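Housekeeping Operations, Unit 4: Counting Stock and Setting Par Levels

Notes for the Mon 17 May session. Bring your worksheet from Unit 3.

Reading: packet pages on linen control and the Evura case. Ridwan Wibisono teaches the lab section; I take the lecture.

1. What a par level is

A par is the amount of an item needed to cover one full day of normal use. A hotel with 100 rooms that puts two bath towels in each room has a bath towel par of 200. Most properties hold more than one par, as some towels are in rooms, some are in the laundry and some are resting on the shelf. At 2 par, the same hotel owns 400 bath towels.

Par is set by item. Do not set one par for "linen" as a whole. Pillowcases wear out faster than blankets and go missing more often.

2. Storage and counting units

Decide on the counting unit before the count starts and write it at the top of the sheet. Sheets are counted singly, washcloths in bundles, small guest supplies by the bin. A bin only works as a unit if every bin of that item is filled to the same level. Bins should be rinsed between uses, and nothing goes back in until they are dry.
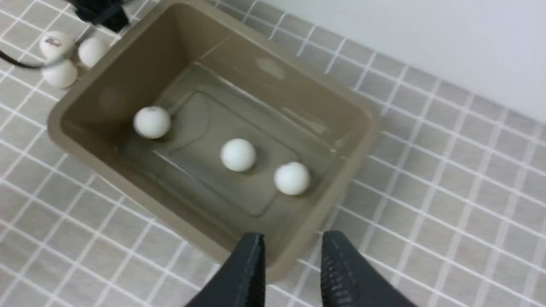 Mawar Kusuma: I'd put the bins after the linen count. At Grornby we counted bins first every time, and by the time we reached the sheets the morning shift had already pulled half of them. The numbers never matched the April book.

The point about timing is a fair one and applies to any count. Stop movement first. Linen should not leave the room, the carts or the laundry while the count is on. If that can't be done, count the fastest-moving item first and note the time next to it.

3. Who counts

Two people per area, one calling and one writing. They trade places halfway. The person who orders stock should not be the person who writes the count. Small loose items are best called from the container, without tipping them out on a shelf.

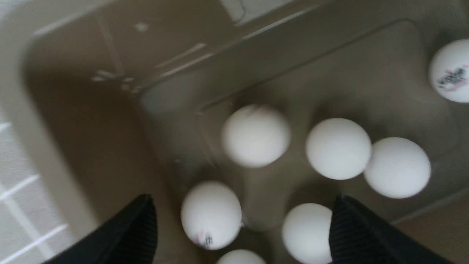
When the two disagree on a figure, they recount that item only. Do not average. An averaged number matches neither count and can't be traced later.

4. Reading the variance

Variance = book figure minus counted figure. In the Evura case the book showed 400 hand towels and the team found 217. Before calling that a loss, work through these in order:

Laundry in process at the time of the count
Transfers to another building that were never written up
Discards not entered in the discard log
Wrong counting unit on the sheet (bundles entered as singles)

In the case, the last one explains most of the gap. See if you can find the line on the sheet where it happened.

5. Where to count

Use a flat, clear surface at waist height with good light. Lay bundles in rows of equal length so a short row shows up.
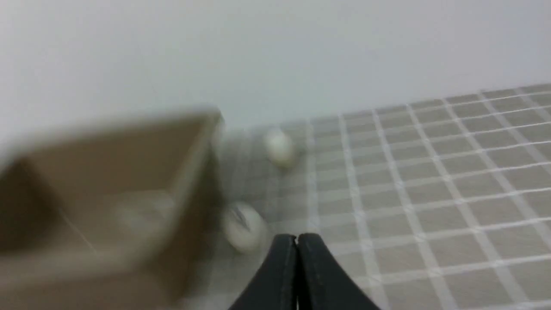 Finished rows go straight back on the shelf with the fold facing out. Mark the shelf edge with a strip of tape so the other pair does not count it again. Remove the tape when the sheet is signed.

Worksheet due next class: par for four linen items at the Tuhumury property, with your working shown. Late sheets go to Birutė Kļaviņa in the department office.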